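Posted November 2021 by Dwight MacDonald

The arms and me

My sister keeps asking if I still have a job, so this one is mostly for her, and for the couple of you who wrote after the August post wanting to know how it was going with the robots.

Yes, I still have a job. It's the same job on paper. I'm still on the set-packing side at Van Loon, out at the Nutunden building, and I still wear the same terrible shoes. But my mornings look pretty different from how they did in the spring, and I've been chewing on it long enough that I'd better write it down before I forget what the old way felt like.

If you're new, we pack kitchen gift sets. Cups, mugs, stirring sticks, little wooden stands, all of it bought in from other places and put together by us in boxes that look nice on a shelf. Our biggest customer is Budstead, and before the holidays Budstead wants a lot of boxes. This year's big order was 3000 sets, all due in one shot, and every set has a cup that needs to be picked up, looked at, turned the right way and matched with whatever goes in it. You do that for a whole shift and your thumbs hurt in a place you didn't know thumbs had.

So management signed up for Trultosus, which is the name of the whole arm project (I've quit trying to find out what it stands for). The idea is that a pair of arms does the picking up and turning and putting in, and we do the rest. At the August meeting it got explained to us with slides, and there was a slide with the word "redeploy" on it, and you can imagine how that went over. I sat there doing math on my truck payment.

What they didn't put on a slide was that somebody has to work out what the arms should do, piece by piece, and that the engineers don't know how to pack a gift set. Why would they? They know motors. They'd never thought about which way you grab a cup so the handle doesn't end up in your palm. So three of us from the floor got asked if we'd spend half our hours over at the test table, and I put my hand up mostly so I could sit down for part of the day. I'm not going to pretend it was a career move.
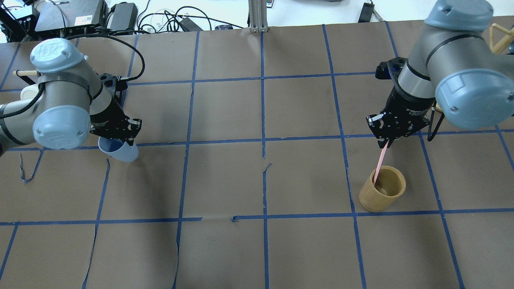
Cups are harder than I'd have guessed, and I've handled more cups than anyone I know. An upright cup is one thing. A cup that's fallen over is another job entirely, and on our line they fall over all the time, so I kept bugging the engineers to practice on ones that weren't standing up nicely. You can see they listened, because the left arm has its fingers down at a blue cup that's tipped on its side, and meanwhile the other one has the end of a pink stick in the tan cup. I have watched more of this than is good for me. A person scoops up a tipped cup without thinking — you roll it a little with one finger and then it's in your hand. I had to slow my own hand way down and do it over and over to figure out that I even do the rolling part! I told one of the engineers about it and she wrote it in her notebook, and I'll admit I walked around feeling pretty good about that for the rest of the shift.

The tape is for positions, by the way. We talk in squares now. "Put the tan one a square over." I caught myself doing it at home with the salt.

Okay, so what has changed for people, which is what everybody wants to know.

First thing, and I'll say it plainly, there are fewer seasonal folks this year. Nobody regular got let go, but in other years we'd have brought in a big crowd of temps around Halloween, and this time the crowd was smaller. Some of that was the arms and some of it was that we couldn't find people anyway, and I don't know how you'd split it. I knew a lot of the ones who used to come back every fall. I miss them, and I don't have a nice way to wrap that up.

Second, the sore thumbs. Mine are better. The folks who rotate off the cup station say the same. I used to wake up with my hands in claws, and I haven't since maybe the end of summer. If you'd asked me in August what I wanted out of all this I would have said "to be left alone," and it never crossed my mind to say my hands.

Third, the talk is different. On the packing line you can gab all day because your hands know what they're doing. At the test table you can't. You're watching, and you're waiting, and then something goes a little crooked and everybody leans in at once. It's quieter and it wears you out in a different spot. I come home with a tired head now, and I used to come home with a tired back, and some nights I'm not sure which one I'd pick. My wife says the tired-back Dwight was better company at dinner. She may be right.

There's also the matter of who knows what. I used to be the guy you'd ask about Budstead's boxes because I'd packed so many. That still counts for something, but there's a whole new pile of stuff to know, and the kid who started in the warehouse last year already knows more of it than me. He drives the arms around like a video game. I drive them like my dad drove in snow. I asked him to show me again and he did, no eye rolling, and I've got two pages of notes in my locker now with arrows all over them. 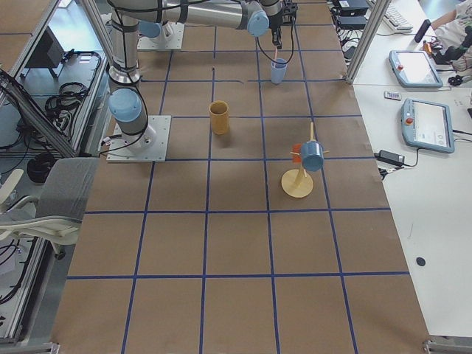
The test table at Nutunden, with the mug stand set out and the teach pendants on the desk beside it.

That stand has its own story. It goes in the deluxe set, and the mug is supposed to hang on a peg. For a person that's nothing, you aim the handle and let go. I'm told it's a fine little puzzle for an arm, and the engineers got very cheerful about it, which I've learned means I'll be standing there a while. I asked why we couldn't lay the mug flat in the box next to the stand like we do on the line. Turns out I'd asked a good question, because they went quiet and then went to call somebody. We'll see. I may have talked us all out of a week of work, or into one.

I like the red buttons on those pendants, I'll say that. When you've spent your life around conveyors you get fond of anything that says stop. First day on the table I asked where the stop was before I asked where the coffee was.

Pay is the part I'm still sore about. Those of us on the table got an extra 50 cents an hour for it, and it's written up as "temporary," and if what I know about cups is worth putting into a machine then I'd think it was worth more than that. I brought it up. I was told it would be looked at after the holidays. I've been told that about the break room microwave too.

Anyway, the Budstead order isn't all out the door yet and most of it is still getting packed by hand, by people, including me in the afternoons. The arms are learning on the side. Next post I'll try to get into how they decided which sets to start with, and I owe a couple of you an answer about the noise (it's not bad, the shrink wrapper is way louder).

Sis, call me, I'm up till ten.

Contact Dwight | © 2021 Dwight MacDonald | Back to top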